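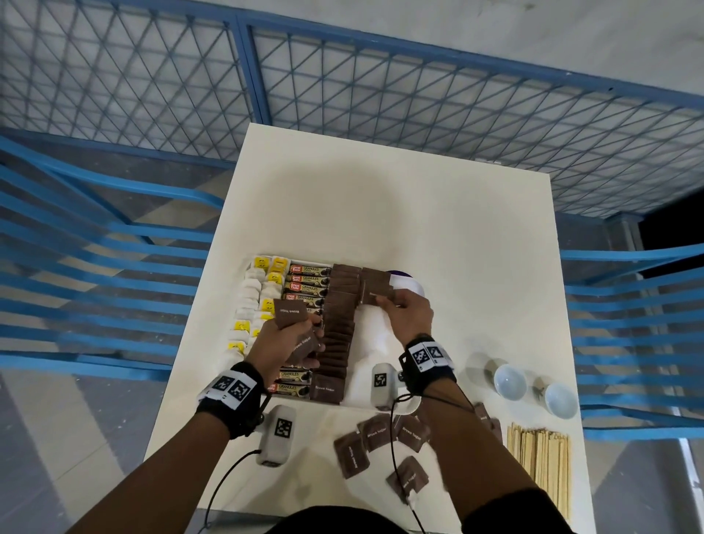 Retail Operations II
Unit 6: Single-Serve Goods, Shelf Presentation and Stock Rotation
Course handout, December session
Prepared by Brynhildur Eskildsen, with tutorial notes by Erick Koech

Purpose of this unit

Unit 5 dealt with ordering and receiving. The present unit follows the goods from the storeroom to the point of sale and considers products sold in small, single-use portions: instant coffee, powdered drinks, seasoning, shampoo, detergent and similar lines. Students should read the handout before the tutorial and bring a calculator.

6.1 What is meant by a single-serve good

A single-serve good is a product packed in a quantity meant to be used at one time. The sachet is the most common form. Its unit price is low, which allows a customer with little cash on hand to buy a branded product on the day it is needed. The price per gram is often higher than that of the large pack, although this is not a fixed rule. In some markets the sachet is cheaper by weight because manufacturers compete most strongly at that size. Students are asked to check the figures in each case before drawing a conclusion.

For the shopkeeper, such goods have a quick turnover and a small margin on each piece. A shop that sells a large number of sachets in a week may earn less from them than from a few cartons of cooking oil, yet the sachets bring customers through the door. Laizer (course reader, chapter 4) calls these "visit goods," and the term is used in the examination.

6.2 Presentation

Flat packets slide, crease and hide one another when they are piled. Four methods of presentation are in general use:

Hanging strips. Sachets are left joined and torn off at the time of sale. Strips save counter space but fade quickly in direct sun.

Upright trays. Sachets stand on edge in columns, one product to a column. The customer sees the front packet, and the seller can judge the remaining stock from the depth of the column.

Jars and tubs. Suitable for sweets and very small packets. Mixed stock in a jar is difficult to count and should be avoided for dated goods.

Manufacturer's display cartons. Convenient, but the carton fits one brand only and is often kept in use after it has lost its shape.

When trays are used, neighboring columns should differ clearly in color. Two red packets side by side are easily confused, both by the customer and by a new assistant. Variants of one brand should be kept together, with the best-selling variant nearest the customer's hand.

6.3 Rotation

The rule of first expired, first out (FEFO) applies to all food lines. It differs from first in, first out (FIFO), in that a later delivery may carry an earlier date. This happens more often than students expect, especially when a wholesaler is clearing a warehouse.

In an upright tray, rotation is carried out as follows. Remove the remaining packets from the column. Check the date on the new stock against the old. Place the later-dated packets at the back and return the earlier-dated packets to the front. Topping up from the front is the most frequent fault found during shop inspections.

Powdered goods absorb moisture through very small holes in the seal. A packet that feels hard or lumpy must be withdrawn, whatever date is printed on it. Withdrawn packets are entered in the loss book on the same day.

6.4 Worked case: the Mollel store

The Mollel store is a neighborhood grocery supplied by the wholesaler Girnel. At the opening count for the period, the store held 791 sachets across all drink lines. During the period it received 2912 sachets. At the closing count it held 255.

Stock available for sale: 791 + 2912 = 3703
Stock accounted for as sold or lost: 3703 - 255 = 3448

The sales record must now be compared with the second figure. Any difference between recorded sales and 3448 is shrinkage, a term that covers theft, damage, miscounting and unrecorded gifts to customers. Students should note that the calculation cannot show which of these has occurred.

Wilmer Benavides, whose study of the Nandora market district is set as further reading, advises shops to count fast-moving lines every week and all other lines once a month. Weekly counting does not reduce losses by itself. It shortens the time in which a loss can go unseen.

6.5 Terms to be learned

Facing: one packet or column visible to the customer from the front.
Column depth: the number of packets standing behind one facing.
Reorder point: the stock level at which a new order is placed.
Shrinkage: the difference between the stock that should be present and the stock found.
Visit goods: low-priced items that bring customers into the shop regularly.

6.6 Tutorial preparation

Prepare 3 short written answers of one paragraph each. The first should compare hanging strips and upright trays for a shop with a narrow counter. The second should explain a situation in which FIFO and FEFO give different results. The third should set a reorder point for the Mollel store, stating every assumption made about delivery time.

Further reading

Laizer, Oduor. Course reader, chapters 4 and 5.
Benavides, Wilmer. "Counting Practice in the Nandora Market District." Department working paper.
Brunner, Florian. "Notes on the Brometti Wholesale Price Lists." Held at the library desk; short loan only.

Written answers are to be handed in at the department office before 4:00 p.m. on the day preceding the tutorial. Late work is accepted only with a signed note from the course tutor.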